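Can I jog a pacer the day after a race, or does he need the day off?
Asked by Charoen Jaidee in Standardbred Care and Training 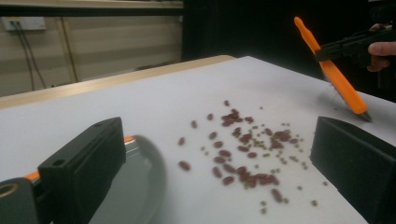
I bought my first pacer last December, a five-year-old gelding we call Hamel around the barn. He races about once a week and I do most of the work with him myself. He comes out of his races fine, eats up, legs are cold and tight the next morning.

The man I stable next to gives all of his horses two full days in the stall after they race. The person I bought Hamel from told me to jog him three miles the next day. I have been splitting the difference, which means one day of nothing and then a slow jog, and he is very strong to hold on that first day back. Last week he got the line over the shaft before I was out of the barn area.

We have a small paddock but I share it, so he can't be out there all day. What do other people do? I paid 2,000 for a used jog cart and I would like to keep it in one piece.

3 answers

Gollgate
Two days in the stall is a lot for a horse that is sound and eating. I wouldn't do that unless the vet said to. The day after a race mine get hand walked for 20 minutes and then whatever paddock time I can get them, even if it is only an hour. Day two they jog three or four miles, slow, the wrong way of the track. After that it depends on when they race again.

If he is sharp on the first day back, look at his grain. I cut it by a third the night after the race and bring it back up once he is working. More hay in its place. Also put a second person at his head until you are in the seat and have both lines – you shouldn't be leaving the barn area alone with a horse that feels that good.

Check his legs before you go out, every time, with your hands. If there is heat or filling that wasn't there the day before, he stays in and you call somebody.

Jolix
Depends on the horse. Had a mare that needed three days and another one that would tear the stall down after one. You will figure it out.

Poster
I mostly agree with Gollgate, but I do jog mine the next morning if the race was an easy trip. Two miles, no more, and I don't let them pull. If he was parked the whole mile or the track was hard, then he walks.

One thing to ask the seller is what bit and overcheck he used for jogging. A lot of people race a horse in one and jog in something milder, and if you only got the race bridle with him that could be part of why he is hard to hold.

Comment from Charoen Jaidee
Thanks. I only got the one bridle. I will call him and ask. Cutting the grain tonight, he raced yesterday.

Page last updated August 8, 2025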